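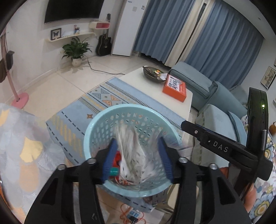
One user of the earlier release wrote that the "same as" column had cost her an afternoon, as she had read it as a spelling correction and merged every pair it pointed to, and she asked for the README to say plainly what it holds. It holds the headword under which the compilers would file an answer. It does not correct anything, and the answer as written is always kept in the "answer" column.

Peline: everyday words for household things in Vetstead, Hatier and the Yin valley

Release of Apr 20, 2020. Replaces all earlier copies.

Contents

Peline is a table of written answers to a postal questionnaire on household vocabulary. Each row is one answer by one household to one prompt. The prompts ask what the household calls a thing: the cupboard under the stairs, the end slice of a loaf, the cloth used for wiping a table, the basket that washing is carried out in, and so on. Answers are single words or short phrases. Answers longer than a sentence were moved to the remarks file.

The full table has 3507 rows. The reduced table has 2591 rows and leaves out blanks, illegible answers and answers to the two prompts that were worded badly (see Known problems). Most work should start from the reduced table.

Files

The release is made up of 5 files, all UTF-8, comma separated, with a header line.

answers_full.csv: every row, including blanks.
answers_reduced.csv: the rows recommended for use.
prompts.csv: the wording of each prompt as printed, with its number.
households.csv: one line per household, with area and age band of the person filling in the form.
remarks.csv: longer comments, linked by household and prompt number.

Row order carries no meaning. Join on household and prompt number, never on line position.

Columns in the two answer tables

household: an arbitrary code. Codes were reassigned for this release and do not match older ones.
prompt: the prompt number as in prompts.csv.
answer: the text as written, with original spelling and capitals.
same_as: the headword under which the answer is filed. Empty where no decision was made.
sure: yes, no or unsure, as ticked by the household beside the answer. Blank if no box was ticked.
legible: yes or part. In the full table only, it may also be no.

That makes six columns. Earlier copies had a seventh, giving the street, which has been removed for privacy.

How the answers were collected

Forms were delivered by hand in Vetstead and Hatier and by post to outlying addresses in the Yin valley. One form was left per household. The form asked that it be filled in by the person who had lived in the area longest, but there was no check on this, and several forms are plainly in more than one hand. Where two answers were given to one prompt, both were entered as separate rows with the same household and prompt number.

No examples of possible answers were printed on the form. Prompts were given in words only, without drawings. A trial with drawings had led people to name the particular object drawn, down to its handle or pattern, when the general word was wanted.

Typing and checking

Each form was typed twice, by different people, and the two versions compared by script. Differences were settled by going back to the paper. Where the paper did not settle the matter, the letters that could be read were kept, the rest replaced by a full stop each, and legible set to part. Full stops written by the household at the end of an answer were removed so that the two uses cannot be confused.

Spelling was left alone. The same word may therefore appear in several forms, for instance "skuttle" and "scuttle". Use same_as to group them.

Headwords

Headwords in same_as follow the most frequent spelling in the full table. Plurals are filed under the singular. Compounds are filed under the whole compound, so "wash basket" and "basket" are separate headwords. "Clothes basket" and "wash basket" are also kept apart, even though some households used them for one thing and said so in their remarks. Grouping by meaning is left to the user.

Trade names used as ordinary words are filed in lower case under the name.

Known problems

Prompt 14 asked for "the thing you drain with". It drew answers for colanders, sieves, plugs and gutters. All answers are in the full table and none in the reduced one.

Prompt 22 used a local word in its own wording, and most households repeated it. It is treated in the same way.

The Yin valley is thinly covered. Differences between the valley and the two larger places should not be reported as percentages.

Age bands are missing for a large share of the Hatier forms. The box sat at the fold of the sheet, and many households seem to have missed it. Please do not fill these in by estimate and pass the file on.

The sure column is not comparable between households. Some ticked yes for everything, and a few used unsure to mean that the word was old-fashioned. Remarks should be read before rows are dropped on this column alone.

Uses

The table suits work on regional vocabulary, spelling habits and the grouping of near synonyms. It has also been used to test matching routines on short, noisy text. It does not suit any claim about pronunciation, as nothing was recorded aloud, nor about how common the objects themselves are.

Privacy

Names, streets and telephone numbers were removed from all files. Remarks naming a neighbour or relative have the name replaced by [name]. If an identifying detail has been missed, report the household code and prompt number and the row will be withheld from the next copy.

Changes in this release

Household codes reassigned.
Street column removed.
Headwords for compounds split as described above.
Duplicate rows from the second Vetstead delivery removed.
Stray line breaks inside answers replaced by a single space.

Terms

Free to use and share with this file attached. Altered copies must be given another name. Cite as: Peline household word list, with the release date.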